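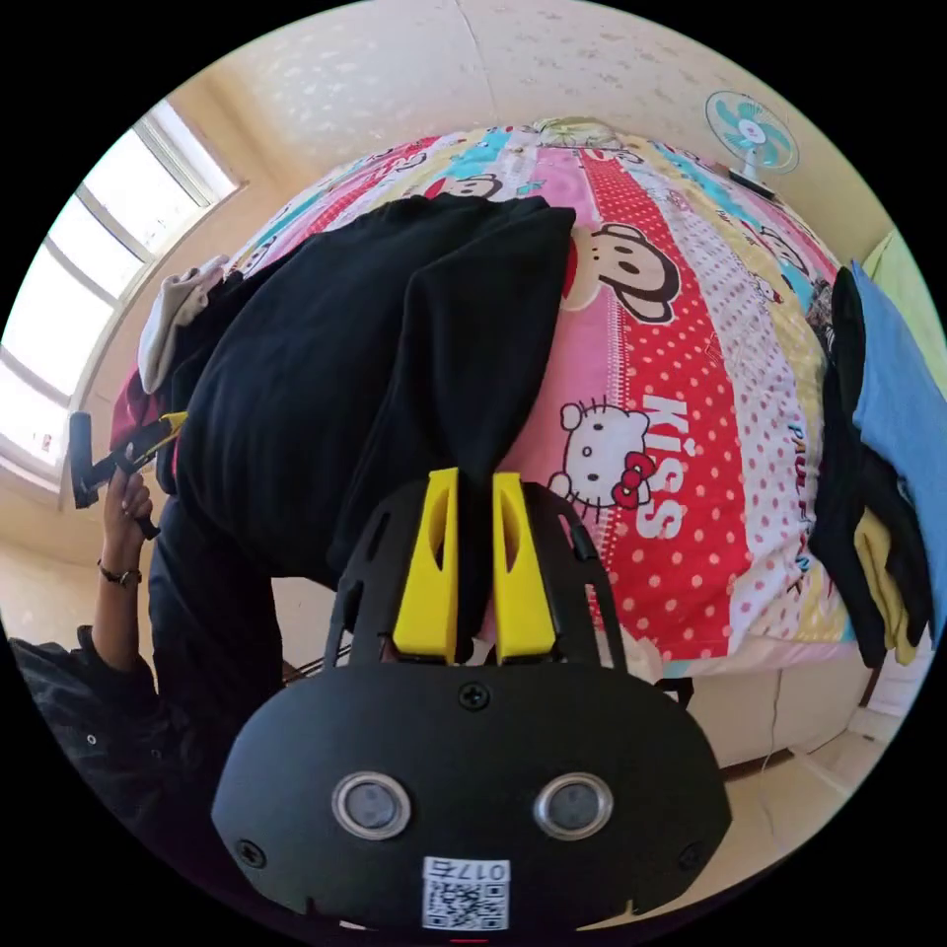
Visit to Hutis, Eltwood, June 24, 2022

We spent 40 minutes on how they look after one hand-held gripper. The yellow fingers get wiped down after every 46 picks, and the screws on the face plate are checked by hand each morning. Dark clothes are the hard part. Lint collects on the fingers and they start to slip.

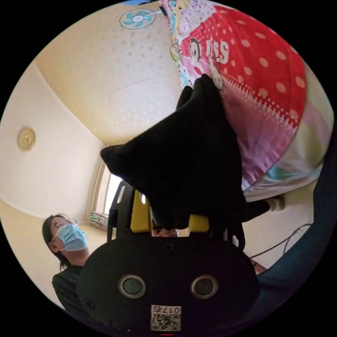

The label carries a QR code, and every repair is logged against it. A new pair of fingers takes 19 minutes to fit, most of it spent lining them up again. Spares come from Bikotel and were running low when we asked. The next order is due in July. We left with a copy of the check sheet, two pages, one of them blank.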